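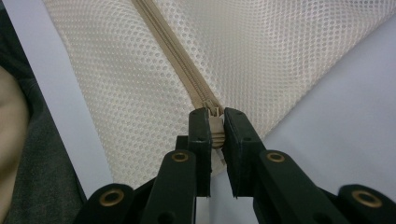

Fecho de espiral bege em malha branca perfurada, cursor no fim do troço fechado.

Continuo a tratar dos fechos da rede, e desta vez fica por escrito, para não ter de repetir os mesmos erros daqui a uns meses. No post anterior fiquei-me pelas costuras laterais. Faltava a parte que dá mais trabalho, que é o conjunto formado pela fita, pela espiral e pelo cursor quando está cosido a um tecido perfurado.

Um fecho de espiral comporta-se de maneira diferente conforme o tecido onde está montado. Numa lona ou numa ganga, a fita tem um apoio rígido e o cursor anda praticamente em linha recta. Na malha, o suporte cede. Os furos deixam o tecido alongar na diagonal, a fita (que é tecida e quase não estica) fica com o comprimento original, e a diferença aparece sob a forma de ondas. Cada onda é um ponto onde o cursor entra ligeiramente torto. Se alguém puxar nesse momento, um dos lados da espiral recebe a carga toda.

A maior parte dos fechos que as pessoas dão por estragados tem a espiral em bom estado. O que falha é o cursor. As duas abas, a de cima e a de baixo, vão afastando com o uso, e a partir de certa folga deixam de comprimir os elementos o suficiente para os engatar. O sintoma é conhecido: o cursor passa e o fecho abre atrás dele. Trocar o fecho inteiro por causa disto é desperdício de fita e de uma tarde.

O que faço antes de decidir seja o que for:

Abro o fecho até ao fim e estendo a peça numa superfície lisa. Passo a unha por cada lado da espiral, do topo para a base. Procuro um elemento levantado, um fio da fita solto ou um resto de detergente seco. Depois fecho devagar, com a outra mão a segurar a fita junto ao topo, e vejo em que sítio o cursor prende. Se prende sempre no mesmo sítio, o problema está na espiral ou na costura. Se prende em sítios variados, está no cursor.

A limpeza é feita com escova de dentes velha e água morna com umas gotas de detergente neutro. Escovo ao longo da espiral e só no fim atravessado. Enxaguo e deixo secar na horizontal. Pendurada, a malha fica a puxar pela fita enquanto seca e as ondas agravam-se. Não uso vinagre em cursores metálicos. Já usei, e o acabamento ficou baço.

Para lubrificar, parafina. Um coto de vela branca serve, passado nos elementos com o fecho fechado, e a seguir abre-se e fecha-se umas quantas vezes para distribuir. O Noel Castillo insistiu durante muito tempo no spray de silicone da Torkgate, e tem razão quanto ao deslizamento, que fica melhor. Só que numa malha perfurada o spray atravessa os furos e vai parar à mesa e ao que estiver lá dentro. Em tecido fechado não discuto. Em rede, vela.

Quando a folga está nas abas, aperta-se com um alicate pequeno de pontas lisas. A pressão faz-se na traseira do cursor, do lado por onde o fecho sai engatado, primeiro à esquerda e depois à direita, com muito pouca força de cada vez. Testo entre cada aperto. Se o alicate tiver estrias, convém pôr um bocado de couro fino entre o metal e o cursor. Uma aba apertada de mais rói a espiral, e aí já não há volta a dar. Perdi assim um fecho bom, com um alicate Dosberg que era demasiado grande para o serviço.

Se houver uma rebarba na boca do cursor, tiro-a com lixa de água de grão 2000, dobrada sobre si mesma, duas ou três passagens. Mais do que isso começa a levar o revestimento.

A substituição do cursor só compensa quando as abas racham ou quando o puxador parte pela base. Comprei uma saqueta de cursores da Iltton, vendidos para espiral de calibre 3, e metade entrava com folga. O vendedor não soube dizer se a medida era do cursor ou da espiral. A solução foi levar um pedaço da fita à retrosaria e experimentar ao balcão, o que devia ter feito logo. Para montar, descose-se uma das pontas, enfiam-se os dois lados da espiral ao mesmo tempo e à mesma altura, e fecha-se a ponta com uma travessa de linha. Com os lados desencontrados por um único elemento, o fecho até anda, mas chega ao fim com uma barriga.

Sobre a costura, há um pormenor que só percebi depois de desmanchar algumas. Quando a linha de pesponto cai em cima de uma fila de furos, a agulha apanha menos fio do que parece e o tecido rasga de furo em furo, como papel picotado. O remédio é pôr uma tira de fita de algodão por dentro, a apanhar várias filas, e pespontar através de tudo. A Ro-un Hwang, que costura muito melhor do que eu, corta a tira em viés e diz que assim acompanha as curvas. Experimentei nas duas últimas peças. Nas curvas nota-se, nos lados rectos não vi diferença nenhuma.

Linha de poliéster, ponto médio. Usei um cone Tzanetos de 2000 metros que tinha para aí e que deve durar até eu me fartar do assunto. A linha de algodão encolhe na primeira lavagem e franze a fita, o que devolve as ondas do início.

Quanto ao uso, há hábitos que poupam o fecho. Puxar no sentido da fita e nunca para cima. Segurar o topo com a outra mão, sobretudo no arranque. Não encher as peças até a malha ficar esticada junto ao fecho: nos sacos pequenos deixei de passar dos 300 gramas de roupa seca, e os cursores deixaram de abrir a meio da lavagem. Guardar com o fecho fechado e o cursor encostado ao batente, para a espiral não ganhar vincos. A secagem na máquina evito por completo.

Li num catálogo antigo, de marca que já não encontro, que um cursor destes aguenta mais de 2000 aberturas em tecido rígido. Não dizia nada sobre rede e não tenho maneira de verificar. Pelo que me passa pelas mãos, a duração depende muito mais da costura do que do cursor.

Falta resolver o caso dos puxadores que batem no tambor. Tentei cobri-los com um elástico cosido junto ao batente, e funciona enquanto o elástico é novo. Na próxima quarta-feira passo pela retrosaria para ver se há fita tubular estreita, que talvez dê para fazer uma bainha onde o puxador encaixe. Se alguém já o fez em malha sem engrossar demasiado a ponta, agradeço as medidas nos comentários.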